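Small Plastics: A Gallery of Lab Tubes, Caps and Racks

Welcome to the tube page! I started this gallery because I spend my working life surrounded by little plastic objects that get used, rinsed, tossed and forgotten, and I think a lot of them are beautiful. I mean it. Somebody sat down and decided how deep the ridges on a cap should be, and how far apart the lines on a scale should go, and they got it right, and now I open that cap a hundred times a week without thinking.

So this is my thank-you note to all of it. The collection lives in two drawers and a shoebox at my bench in the Trernon building, and it has grown to 275 pieces since I began keeping one of everything that came through the door. Most are ordinary. A few are odd. I love the ordinary ones best.

A quick word on names, because people write to me mixing them up. A microtube is the tiny one with the snap lid. A centrifuge tube is the bigger one with the screw cap. A cryovial is short and stubby and goes in the deep freezer. Nearly everything else gets called "a tube" and we all manage fine.

The entries below are grouped by type, with the pictures dropped in as I get to them. I'm slow at this (sorry!), so plenty of entries are still only words.

MICROTUBES

The 1.5 mL snap cap
The workhorse. If you have ever visited a biology lab you have probably found one of these in your coat pocket that evening. Mine are the Durkska ones with the frosted patch on the lid, which takes pencil very nicely and marker not so nicely.

The 0.2 mL strip of eight
Eight tiny tubes joined like a row of paper dolls. I have a strip in purple that I have never had the heart to use. The lids come attached or separate, and opinions on that run strong in our hallway.

The amber one
Same shape as the workhorse, but brown for things that don't like light. Hold one up to a window and it looks like root beer candy!

CRYOVIALS

External thread, orange insert
The colored disc in the lid pops out so you can swap it for another color. I could do this all day. I have done this for most of an afternoon.

Internal thread, plain
Slimmer, so more of them fit in a box. The cap feels fussier in gloves and I tend to drop it. Still, look at how neatly the cap sits flush with the wall – lovely work.

RACKS AND STANDS

The Clistari folding rack
It ships flat and snaps together, and the first time you do it you will pinch your thumb. After that it's great. Mine holds 40 tubes and has survived more falls off the bench than I care to admit.

The foam block
Free with a case of tubes, meant to be thrown away, and on our bench for 19 years now. The holes have gone a bit soft. Everyone still reaches for it first.

The wire rack
An old Kontogiannis, heavy as anything, with a white coating that has chipped at the corners. It rattles when you carry it, so you always know when someone is coming back from the cold room.

SCREW-CAP CENTRIFUGE TUBES

My favorite section, and the one I have been looking forward to putting up! What gets me is how much is packed into something so plain. There's the cap you can grip with wet gloves, the scale printed right on the wall, and plastic so clear you sometimes have to look twice to find the side of the tube.

Caps come in all sorts of colors depending on who made them, and labs get very attached to theirs. I've seen people pass over a perfectly good blue-capped tube to go hunt for an orange one. I'm a green person myself.

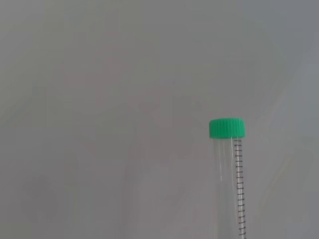 Green screw cap, clear tube, black graduation marks. Those fine ridges around the cap are my favorite bit – just look at them catch the light!

The scale deserves a little more love than it gets. I use it for rough volumes only, the kind where you want "up to there" and then get on with your day, and for that it's perfect. For anything fussier I go and find a pipette like everybody else.

Self-standing version
This one has a skirt around the bottom so it stays up without a rack. Very handy at a crowded bench. I keep 5 of them by the sink and they are always the first to wander off.

COMING UP

Next I want to do bottle-top filters, and then maybe transfer pipettes, which come in far more shapes than you'd expect. If your lab has an old cap color you never see anymore, please write and tell me about it. I'd especially love to hear about yellow ones!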